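Notes pour l'intervention « Montrer le geste » - version de juin

Démarrer sans diapo. Laisser les gens s'asseoir, dire bonjour, puis la question : qui a déjà essayé d'apprendre à quelqu'un à faire ses lacets, au téléphone ? (Attendre les rires. S'il n'y en a pas, continuer quand même.)

Bon. Alors apprendre un geste à un robot, pour moi, ça a longtemps ressemblé à ça. On écrivait des positions, une par une, on relançait, on corrigeait, et au moindre objet déplacé il fallait tout reprendre. Chez Temdale on a donc fait comme beaucoup d'autres équipes : on montre. Soit on prend le bras à la main et on le guide, soit on le pilote à distance avec une manette et on enregistre tout. Aujourd'hui je vous raconte les deux, avec un objet que tout le monde a chez soi : le sac en papier kraft.

Diapo suivante, ne pas la lire, parler par-dessus. 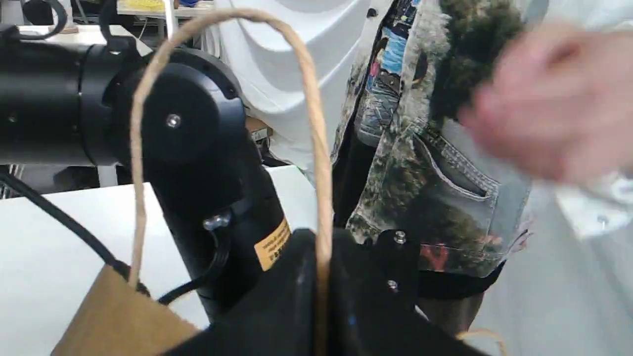 Pourquoi un sac ? Parce qu'un sac, c'est pénible ! Un cube, vous le fermez entre deux doigts et c'est réglé. Les poignées en papier torsadé, elles, plient, tournent, se couchent du mauvais côté, et le robot qui arrive trop bas écrase le bord au passage. Pour le projet Hakik on voulait exactement ce genre d'objet, un truc un peu mou, jamais deux fois pareil.

Guidage à la main, donc. Avantage énorme : on sent le poids du bras, on sent quand ça force, et un débutant s'y met en 15 minutes (vrai, je l'ai fait avec mon beau-frère). Inconvénient, votre main et votre manche se promènent devant la caméra du poignet, et le modèle apprend volontiers que pour saisir une anse il faut d'abord voir une manche. Ici, on voit justement une main et une manche dans le champ.

Pilotage à distance. On recule, on lâche le bras, on prend la manette Egan. Les images sont plus propres mais on perd le toucher, et on se met à tout faire avec les yeux. Mes premières démonstrations étaient d'une lenteur... je m'arrêtais avant chaque anse comme devant un créneau. Or le robot copie aussi les hésitations ! Insister là-dessus, c'est le point que les gens notent.

Boire un peu d'eau.

Les chiffres, vite : 1,081 démonstrations enregistrées en tout (penser à remettre l'espace à la française sur la diapo), dont 85 jetées à la relecture. Jetées pour quoi ? Surtout des départs ratés, quand on lance l'enregistrement et qu'on se gratte le nez ensuite. On a gardé certains ratés rattrapés en route - ceux-là valent de l'or, ils montrent comment s'en sortir.

Enchaîner sur la position de départ de l'objet. 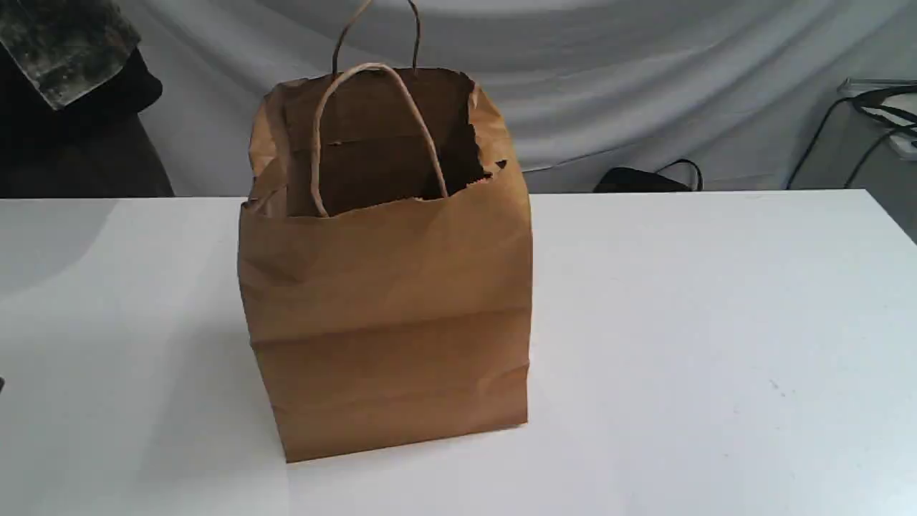
Montrer le geste, par Áine Lynch
Équipe manipulation, Temdale

Au début on remettait toujours le sac au même endroit, bien droit, anses bien levées. Résultat superbe chez nous, catastrophe à Sevavside, où la table était plus basse et où chacun posait le sac comme il voulait. Depuis, on a une liste de 19 positions de départ et on les tire au sort avant chaque série. Tourné, décalé, une anse rabattue, près du bord de la table. C'est un peu fastidieux, mettez de la musique.

Autre chose, on ne change pas de sac dès qu'il se froisse. J'avais ce réflexe, je voulais du neuf à chaque fois, et on me l'a fait passer. Un papier fatigué, des plis, un bord qui n'est plus net, il faut que ça entre dans les données aussi.

Si je suis en retard, sauter la partie sur les caméras et passer directement à la vidéo (vérifier le son avant !).

Question qui revient toujours : à la main ou à distance ? Je réponds les deux. À la main pour comprendre le geste le premier jour, à distance pour la vraie collecte. Et une même personne par série, sinon on mélange les styles, l'une attrape l'anse par le haut, l'autre par le côté, et le robot vise entre les deux.

Garder cinq minutes pour les questions, donner l'adresse mail, récupérer l'adaptateur.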